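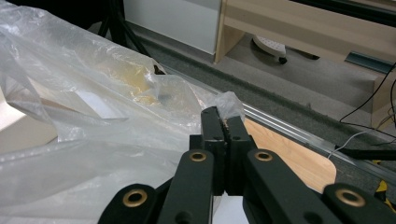 **Caderno 5 | p. 176**

## Filmes flexíveis e proteção contra a umidade

Material de apoio à disciplina Embalagem e Conservação de Produtos Secos
Prof. Danylo Shevchuk
Revisto em 22/8/20

O saco plástico é a embalagem mais comum para produtos secos vendidos a granel, e também a que mais se escolhe sem cálculo. Costuma-se decidir pelo preço do quilo de filme e pela aparência. Nesta unidade tratamos do que o filme deixa passar, do fecho e do modo de estimar a vida útil de um produto embalado.

### 1. Os materiais mais usados

**Polietileno de baixa densidade (PEBD).** Flexível, macio ao toque, translúcido em espessuras pequenas. Solda a temperaturas relativamente baixas e tolera bem as variações da seladora. Boa barreira ao vapor de água, barreira fraca ao oxigênio.

**Polietileno de alta densidade (PEAD).** Mais rígido e mais opaco. Amassa com ruído e guarda as dobras. Para a mesma espessura, deixa passar menos vapor de água que o PEBD.

**Polipropileno biorientado (BOPP).** Transparente e brilhante, com boa resistência à tração. Rasga com facilidade depois de um primeiro corte na borda. A camada de solda é em geral coextrudada, e a faixa de temperatura de selagem é estreita.

**Laminados com alumínio.** Barreira muito alta enquanto a folha está íntegra. Dobras repetidas abrem microfuros, e o ganho em relação a um filme simples diminui bastante.

A aparência não basta para identificar um filme. Dois sacos translúcidos de aspecto parecido podem ter composição e espessura bem diferentes. Peçam sempre a ficha técnica ao fornecedor.

### 2. Permeabilidade

O vapor de água atravessa o polímero em três etapas: dissolve-se na face mais úmida, difunde-se pela espessura e evapora na face mais seca. Em regime estacionário, a quantidade que passa por unidade de tempo

- cresce com a área do filme;
- cresce com a diferença de pressão de vapor entre os dois lados;
- diminui com a espessura.

As fichas técnicas trazem a taxa de permeabilidade ao vapor de água (TPVA) em g/(m²·dia), junto com a temperatura e a umidade relativa do ensaio. Um valor sem essas condições não serve para comparar materiais. O erro mais frequente nos relatórios do ano passado foi usar uma TPVA medida a 38 °C e 90% de umidade relativa como se valesse para um armazém fresco.

### 3. O fecho

O cálculo anterior supõe um saco perfeitamente vedado. Na prática, boa parte do ganho de umidade entra pelo fecho.

*Solda térmica.* Depende de temperatura, pressão e tempo de contato. Pó na zona de solda é a causa habitual de canais - farinhas e especiarias moídas pedem atenção especial.

*Boca torcida com arame ou fita.* As pregas do filme formam pequenos canais entre o interior e o exterior. Aceitável para venda rápida, inadequada para estoque.

*Zíper de pressão.* Prático para o consumidor. O ponto fraco fica nos cantos, onde o trilho encontra a solda lateral.

*Dobra com clipe.* Três voltas bem assentadas reduzem muito a passagem de ar. Uma volta só tem pouco efeito.

### 4. Caso de estudo: o lote da Talukder

A Talukder, distribuidora de ervas secas de Vollville, guardou em janeiro um lote de folhas cortadas em saco único de polietileno, com a boca torcida e amarrada. O armazém não tinha controle de umidade.

| Grandeza | Valor |
|---|---|
| Massa do produto na entrada | 3786 g |
| Massa do produto na saída | 3973 g |
| Umidade inicial (base úmida) | 6,0% |

O ganho foi de 187 g, que atribuímos todo à água. A massa seca é 3786 × 0,94 = 3558,8 g e não muda durante a estocagem. A água total na saída é, portanto, 3973 − 3558,8 = 414,2 g, e a umidade final é 414,2 / 3973 = 10,4% em base úmida.

O limite interno da empresa para esse produto era de 10%. O lote foi redirecionado para secagem e depois reembalado em sacos soldados.

Reparem que o aumento de massa, 4,9% sobre o valor de entrada, não é igual à variação da umidade em pontos percentuais. Quem soma 6,0 e 4,9 chega a 10,9%, resultado errado, pois mistura duas bases de cálculo.

### 5. Observações sobre armazenagem

Os sacos devem ficar afastados do piso e das paredes frias. O estrado usado no caso acima era da Zukaswood, de madeira sem tratamento, com farpas que podem perfurar filmes finos. Uma folha de papelão entre o estrado e a primeira camada resolve o problema.

Sachês dessecantes ajudam enquanto têm capacidade livre. Em saco mal fechado saturam depressa, e a partir daí o produto continua a ganhar água como se não estivessem lá.

### Para a próxima aula

Ler o capítulo sobre isotermas de sorção na apostila de Nisham, incluindo o apêndice com as curvas de folhas secas. Trazer calculadora e a ficha técnica de um filme à escolha, com espessura e TPVA indicadas.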